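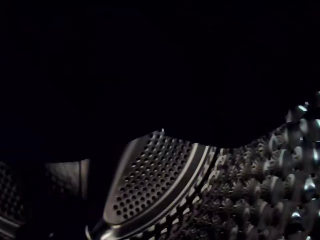

Kendeo Service Desk
Ticket: Left gripper stops short of commanded width
Site: Vallwood, household cell
Equipment: two-arm unit, Dranotex grippers
Opened: Friday, February 23, 2024
Priority: Normal
Status: Closed, parts on order

Problem as reported
Left gripper stops before reaching commanded closing width. Controller shows "target not reached" and holds. Happens on thin items only, mostly cloth and the grater rim. Right gripper runs the same program with no faults. Cell restarted twice by site, no change.

Entry 1
Asked site for the fault log and the gripper cycle counter. Counter reads over 4000 since the last finger change in October. Log has 17 faults on the left side, all in the last part of the closing stroke. None on opening. Motor current rises before each stop, so the drive is pushing against something. Not treating this as an encoder fault for now.

Entry 2
Site ran the empty-close test from the service menu. Left gripper closes fully at low speed and stops short at normal speed. Asked them to power down, take off the left fingers and move the carriage by hand. Reply: stiff near the closed end, smooth elsewhere.

Entry 3
Lint packed in the guide on the left carriage, according to site. Instructions sent:
Power off and lock out the arm before reaching into the gripper.
Brush the guide out dry. No compressed air, it drives the lint behind the seal.
Wipe with a clean cloth, apply one thin film of the Partanen grease, move the carriage end to end by hand, wipe off the excess.
Refit fingers. Tighten the bracket screws evenly, then re-zero the gripper with nothing between the fingertips.

Entry 4
Guide cleaned and greased. Empty-close test passes at both speeds. Fault came back once on the washer unloading program, though, so the ticket stays open.

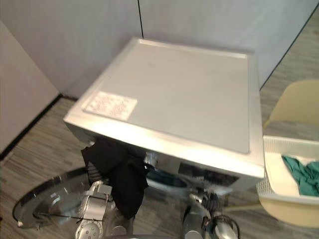
Laundry station, washer door open. Left gripper at the black cloth, right gripper toward the machine front.

Entry 5
Compared finger settings between the two sides. Left closing force was set to 12 percent, right side is at the cell default. Nothing in the change record. At that setting the drive gives up early on folded fabric even with a clean guide. Site loaded the default on the left and saved it to the cell profile – saving to the arm only does not survive a restart.

Entry 6
Site ran 12 cycles on the laundry program and a short set on the grater program. No faults on either side. Left motor current now tracks the right one through the closing stroke.

Resolution
Two causes: lint in the left carriage guide, and a low closing force in the left arm settings. Both corrected. One guide seal shows wear at the lip and goes on the next parts shipment. Cell can run in the meantime.

Follow-up
Add guide brushing to the weekly check for both grippers. Reopen this ticket if "target not reached" shows up again before the seal is changed, and attach the motor current trace.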